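Progress report to the Cusen fund
Project: Household furniture handling with a robot arm
Workshop: Jideck, Zuditz
Date: January 5, 2018

1. Purpose of this report

This report covers the work since our last letter to you, and mostly the open day at our workshop in Zuditz. In the grant plan the open day is listed as the main public activity of the second period. We also describe the state of the simulation, the state of the real arm, and what we want to do until May.

We apologize that the report is longer than the previous one. Your office asked for more detail about the visitors and about the simulator, and we have tried to give it.

2. Preparation of the open day

The original plan was to show only the real arm. During the preparation we changed this, and we informed you by letter. The real arm works slowly on cabinet doors, and a visitor who stands behind the safety line cannot see well what happens at the gripper. We therefore decided to have two stations. At the first station the visitors saw the arm with a test cabinet. At the second station they saw the same kind of task in the simulator, on a large monitor, with the view from behind the gripper.

The test cabinet was built for us by the joinery Somogyi, which also lent us spare doors for the day. The cost of the transport was a little higher than planned and we have paid the difference from the line for small materials. No other change of the budget was necessary.

The preparation took three weeks. Most of this time went into the simulator. The furniture models we had before were good enough for our own tests, but they had very simple surfaces, and we felt that a visitor would not recognize them as furniture. We now have wood textures and doors with a more detailed front. The gripper model is still plain. We did not spend time on its color or on small parts, as this has no influence on the results.

3. Demonstration in the simulator

The simulator station was run in short sessions. In each session the operator first showed the approach to the cabinet, then stopped the program and explained what the control software must decide. After this the visitors could ask for another start position, and the operator repeated the approach from there.
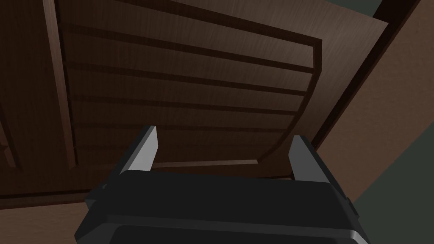
Figure 1. Simulator view from behind the gripper, fingers open, with the grooved wooden cabinet front ahead.

Many questions at this station were about the fingers. The visitors wanted to know how the arm decides where to take hold of a door, and if it would leave marks on the wood. The first question we could answer well. For the second one we had to say that the simulator does not calculate damage to the surface, and that on the real cabinet we limit the force by a fixed value. One visitor from a furniture company explained to us that for a painted door even a small force at the wrong place is a problem. We have written this down and would like to treat it in the next period.

A second group of questions was about the difference between simulation and reality. We explained that the program is trained in the simulator and then moved to the real arm with small corrections. It was useful to have both stations in one room for this, so the visitors could walk from one to the other and compare.

4. Demonstration with the real arm

The real arm opened and closed the door of the test cabinet in all planned sessions except two. In the first failed session the fingers slipped from the edge of the door. In the second one the emergency stop was pressed by our own operator, because the cabinet had moved on its base. Both cases were explained to the visitors directly. After the second case we fixed the cabinet to the floor with clamps, and it did not move again.

We must report that the arm is still slower than the target in the grant plan. The delay comes mainly from the vision part, which needs a new calculation each time the door changes its angle. We are working on this, but we do not want to promise a date before we have measured it properly.

5. Response of the visitors

At the exit we offered a short form with five questions. The answers were friendly in general. The point that was criticized most often was the noise in the room, which made it hard to hear the explanations at the simulator. For a next open day we would separate the stations with a curtain or use a small microphone. Several visitors also wrote that they would have liked to see drawers, and not only doors.

Two companies asked for a second visit. We will inform you when these visits are agreed.

6. Next steps until May

We will add drawers and sliding fronts to the simulator, and test on the real arm first with the drawers. The force limit will be made adjustable for different surfaces. The joinery Somogyi has offered to give us sample panels for this, without cost. We will also measure the vision delay and send you the result as a short separate note.

We thank the Cusen fund for its support and for the patience with our change of plan. The receipts for the open day are attached in the usual form.

The project team, Jideck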